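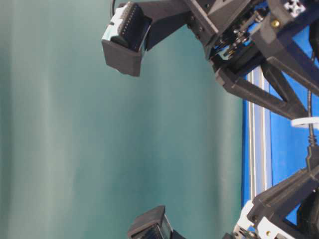
# lerkside-sets

Every boulder problem set on the Lerkside wall in the Ellwood garage, written down by the people who fell off it. One CSV, one folder of notes, and more arguments about grades than either can hold.

The wall is eight feet wide and leans back at 40 degrees, give or take a degree depending on who held the level. I started keeping the log in May because Afaf Farah and I spent an entire evening trying to remember a problem we both swore was the best thing we'd ever set. We never got it back. What we climbed instead was fine.

Last cleaned up: 07/07/2024

## What's in it

| File | Contents |
|---|---|
| `problems.csv` | 277 problems, one per row |
| `holds.csv` | 75 holds, with shape and how much skin they take |
| `attempts.csv` | 2000 logged attempts, mostly failures |
| `notes/` | Free text, spelling as found |

Columns in `problems.csv`:

- `id` – counts up, never reused, even after a problem is deleted out of shame
- `name` – setter's choice; please keep it printable
- `setter` – initials
- `start`, `finish` – hold ids, separated by a semicolon if there are two
- `feet` – `marked`, `open` or `none`
- `grade_setter` – what the setter said
- `grade_room` – what everyone else said, usually lower if the setter was me

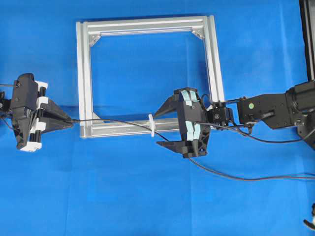 ## Grid and hold ids

Rows are numbered from the floor, columns are lettered from the left. `F7` is a T-nut position. `h31` is a hold. The early rows mixed the two up, and Florence Arsenault went through and fixed them by hand over a weekend she has mentioned several times since.

If a hold spins, log it in `notes/spinners.md` and tighten it. In that order, if you must, but do both.

The Govadon slopers (`h12` to `h19`) were rotated when we moved the kickboard, so anything using them before problem 46 can't be climbed as written. Those rows have `stale = 1`. I left them in. Some of them have good names.

## Known problems with the data

- Grades are in V-scale, except for Florence's, which are in V-scale as she understands it.
- Attempts logged after ten at night are generous about what counts as a send.
- All of us are between 5'4" and 5'9". If you're six feet tall, subtract a grade from anything with a long reach and add one to every sit start.
- The big Ondberg pinch cracked and was swapped for a smaller one. It kept its old id, which was a mistake, and it was my mistake.
- Temperature was recorded for a while. The thermometer turned out to be sitting on top of the chest freezer, so I dropped the column. 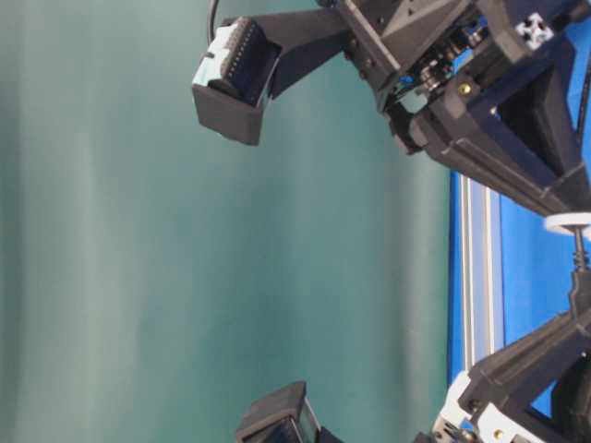

## Adding a problem

1. Climb it, or have someone climb it in front of you.
2. Add a row at the bottom of `problems.csv`.
3. Run `python check.py`. It catches missing holds and duplicate names. It has no opinion on quality.
4. Send a pull request, or text me the row and I'll get to it eventually.

Please don't edit another person's `grade_setter`. That's what `grade_room` is for, and also what the couch is for.

## License

CC BY 4.0. Use it for your own wall, your own grade-guessing model, whatever you like. If your model says problem 112 is a V3, keep that to yourself – Afaf has been working on it since spring.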